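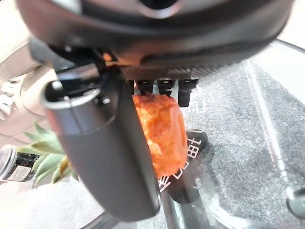 3.2 Coding of food pieces and glassware

Coding was done by two people (Horobets, Naidu) working separately, then compared. Third coder (Koutsoukos) for ties only. Total 716 stills across the kitchen sessions, of which 288 had at least one loose piece that could be food. Only those 288 went forward to this section. The rest are in 3.4 with the wiping and stacking material.

Each piece got three codes: main color, surface, and shape. Color first, always. We tried surface first in the May pilot and agreement was poor, mostly over the word "crumbly", which one coder used for anything not smooth. The final sheet has crumbly, fibrous, smooth, wet-looking, cannot tell. More than one allowed. Shape was kept very loose: round, roughly rectangular, stick, other.

Type of food was coded last and seperately, with "unclear" as a full category and no penalty for using it. This matters for the small irregular chunks. Figure 1 is typical. Color is easy, orange-red, with lighter yellowish-orange patches and darker reddish edges. Surface, crumbly and fibrous both ticked. Shape roughly rectangular. Type stays open: could be fruit, could be something cooked. Both coders put "unclear" and we left it. Koutsoukos wanted a split code (fruit/cooked) for cases like this one, we did not add it, the sheet was already long.

Glassware had its own line. Coders marked clear or tinted, any print, and bowl, lid or dish. Bowl against lid was the worst pair in the whole set. When only part of a curved rim shows there is often no way to tell, and Figure 1 has this problem too, so it went in as "bowl or lid", clear, white print present. Print was marked yes/no only, no attempt to read it. Things seen through glass were coded but flagged, e.g. the dark handle-like shape in the same figure, and the gray speckled surface, entered as "mat, possible".

Disagreements came to 40 stills after the first pass. Most were color words (orange vs. orange-red) and were fixed by merging. In 4 stills no decision was reached even with the third coder and these are dropped from from Table 2 but kept in the counts above. Le Roux rechecked the merged colors against the original sheets and found no further changes needed. Agreement per code is given in Table 2, glassware at the bottom.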